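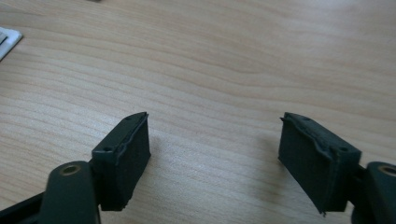

Show us your reading table (and what's on it)

Totolham Readers & Menders forum > Home > Tables, shelves and lamps

clem_bett
Posted 20:14
Finally got a proper reading table and I'm ridiculously pleased with it! Came from a house clearance over in Jukthorpe, 22 quid and a very sweaty walk to the van. I'd gone in for a lamp. Then I saw the grain on the top, all those long wavy lines running across with the darker streaks in between, and the lamp was forgotten.

Two questions. Should I oil it or leave it be? And does anyone else keep one table just for books? Mine has had the same one on it since October – I'm reading it in Chinese, very slowly, with a notebook next to me.

jaime_az
Posted 20:31
Lovely top. Oil it! Thin coat, wipe off, leave overnight, do it again. It'll bring those ripples right up. I did my dad's desk with the Osturik one and couldn't stop looking at it for a week.

MorenaV
Posted 20:40
Please don't! Pale wood goes yellow with oil, or orange if you're unlucky. That soft honey colour is the whole charm of it. A bit of clear wax at most.
Which book??

clem_bett
Posted 20:52
Ha, see, this is my trouble. I love the paleness but I also love Jaime's desk (I've seen it, it glows). Book is this one:

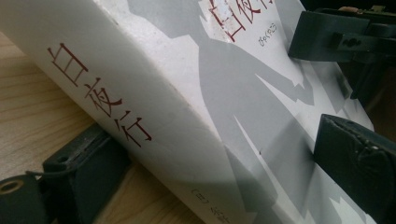 白夜行, current resident of the table

MorenaV
Posted 20:58
Oh I LOVE that cover. The big grey figure with all the jagged bits, and then just the red title. And what a brick of a thing! How far in are you?

clem_bett
Posted 21:03
Page 29. Don't laugh. It's a Japanese novel to begin with, so I'm reading a translation in a language I'm still learning, and I look up about 20 words a page. I'm having a brilliant time though.

shanti_m
Posted 21:17
Not laughing, I'm full of admiration. I stuck at it with graded readers until I had 2,000 characters or so and only then dared open a novel. You've just jumped in. Do you write the readings in the book or keep it clean?

clem_bett
Posted 21:22
Clean! All in the notebook. Can't bring myself to pencil in it.

shanti_m
Posted 21:25
Then I'm with Morena on the oil, for the book's sake. White paperback on a freshly oiled table is asking for a greasy back cover. I lost a nice poetry book that way.

jaime_az
Posted 21:34
Only if you don't wait! Give it a few days to cure and it's fine. I still say wax is a waste of an evening, you'll have rings in it by the first cup of tea.

Custodio
Posted 21:50
My son is giving away my secrets. The desk had three coats and I wasn't allowed near it for a fortnight. Clementina, turn the table over and try a patch underneath, half oil and half wax. Figueiredo do small tins of both.

clem_bett
Posted 21:56
Custódio, perfect, I'll do exactly that at the weekend and report back. Book is going on the shelf while I do it – top shelf, well away from Jaime and his rag.

MorenaV
Posted 22:02
Team wax. And post again when you get to page 30!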